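About Elura

Elura is a household preparation and packing service with its office and training rooms on a single floor in the Imrie building. The company was established by Eluned Trevor and Kathleen Daly, and it serves private homes, letting agents and small guest houses. Our staff clear, sort, wrap and store household goods, and return them to their places when the client is ready.

The company currently maintains 386 active client accounts and employs five full-time room leads. Each room lead is responsible for a home from the first visit to the signed return sheet.

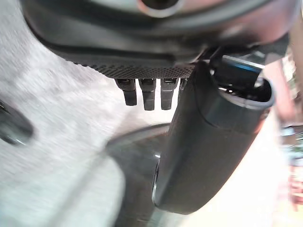

How We Work

A first visit is arranged at a time that suits the household, normally before 10 a.m. The room lead records what is to stay, what is to be packed and what is to be passed on. Glassware and other breakables are entered on a separate sheet and handled by two members of staff. Clients receive a copy of both sheets before any item leaves the room.

Tables and counters are cleared before packing starts, and each is given back to the household in the order shown on the room sheet.
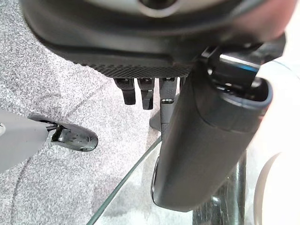 Training rooms, Imrie building

Storage is provided at our Bikar unit, which holds up to 2,000 cartons. Goods may be collected on working days with one day's notice. Accounts opened under the former Pistier name remain valid – their holders do not need to register again.

Our People

Ruairí Quinlan directs operations and approves all room sheets. Mervin Zacharias is head of training. New employees complete his course in sorting, wrapping and labeling before they are assigned to a home, and all staff attend a refresher in August.

Glass is taught as a separate unit. Trainees learn to lift a bowl or vase with both hands, to wrap the rim first and to keep hard items well apart from it in the carton.
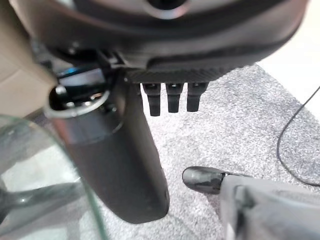
The unit closes with a practical assessment, which may be repeated once. Donal Brophy keeps the training records and answers questions from applicants. Inquiries about storage should be addressed to the Bikar unit directly.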